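I've worked the overnight desk at a small hotel for six years. A few people asked how I sleep during the day, so this is a thread on that. Long one.

Background. My shift runs 11 pm to 7 am. I'm home by 7:40 and I want to be asleep by 9. For the first two years I got four or five hours and thought that was the deal.

First thing I changed was the drive home. I used to stop at the Minero Street bakery and have a coffee with breakfast. Now the last coffee is at 2 am. It took a couple of weeks before I noticed a difference, but there was one.

I still stop at the bakery. I get the roll and skip the coffee.

Sunglasses on the way home. I thought this was silly. My coworker Osamu Kubo had been doing it for years and I gave in one summer when the sun was right in my eyes on Dradden Avenue anyway. I'd keep doing it even if it only helps with the glare.

Light in the bedroom is the big one. I bought blackout curtains in October and they leaked along both sides. The fix was a cheap wraparound rod, the kind that bends back to the wall. The curtain goes around the corner and the leak is gone.

The gap at the top took longer. I ended up with a strip of black felt stapled to the back of a board. It's ugly and it works.

Noise. I live on the side of the building facing Solís Park, where they mow, blow leaves and hold a kids' soccer league. Foam earplugs handle most of it. A box fan on low handles some of the rest. Nothing handles leaf blowers.

Phone goes in the kitchen. My sister and the front desk can get through, everyone else waits until 4 pm. I had to tell people this more than once. Some of them still call at noon to ask if I'm awake.

Temperature. Daytime is warmer than night, which sounds obvious but I was making the bed the way I had when I worked days. Heavy comforter, flannel, the works. I'd wake up at noon sweating and that was the end of it.

So I pared the bed down. Fitted sheet, one light cotton blanket, a second one folded on the chair for winter. I wash the sheet more often than I used to, and it goes back on unironed.

I keep a paper log. Bedtime, wake time, one word about how it went. In my first year of logging I lost 76 hours compared to what I was aiming for, nearly all of it in June and July. Before that I would have told you winter was the bad season.

Food. A real meal at 8 pm before I leave, something small at 3 am, the roll on the way home. A big plate of eggs at 8 am used to sit in me like a brick.

Days off are the hard part and I don't have a great answer. I tried flipping back to a normal schedule every time and felt awful for half of each week. Now I meet it halfway – bed at 4 am, up at noon. I miss mornings, but I missed them before too.

My doctor asked about the drive home before she asked about anything else. If you're nodding at the wheel, pull over and nap, or get a ride. I've done both. Twenty minutes in the lot behind Cellier Hardware with the seat back is enough for me to get home.

Things I bought and stopped using: a weighted blanket (too hot), a sunrise lamp (I wake up at 4 pm, the sun is already there), a white noise machine with a loop I could hear.

Things I bought and kept: the wraparound rod, the fan, a big box of earplugs, a plain alarm clock with no lit display.

Light bedding.

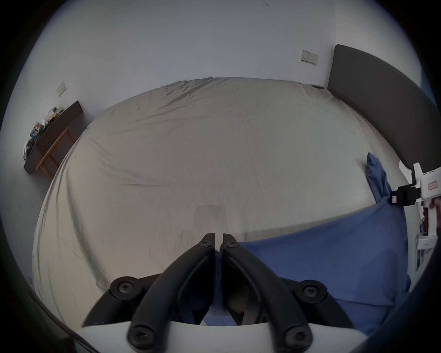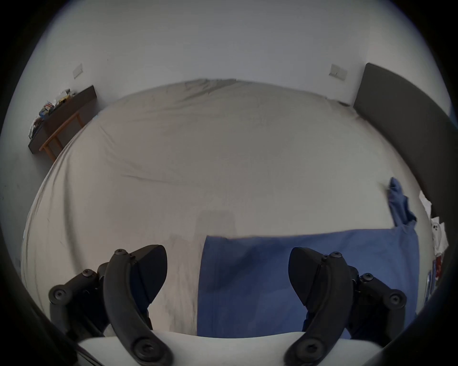

Question I get a lot: should you stay in bed if you wake up after four hours?

I give it half an hour with the lights off. If I'm still awake I get up, sit in the dim living room with something dull to read, and go back when I feel sleepy. If that doesn't happen, I take a nap before the shift and write it in the log.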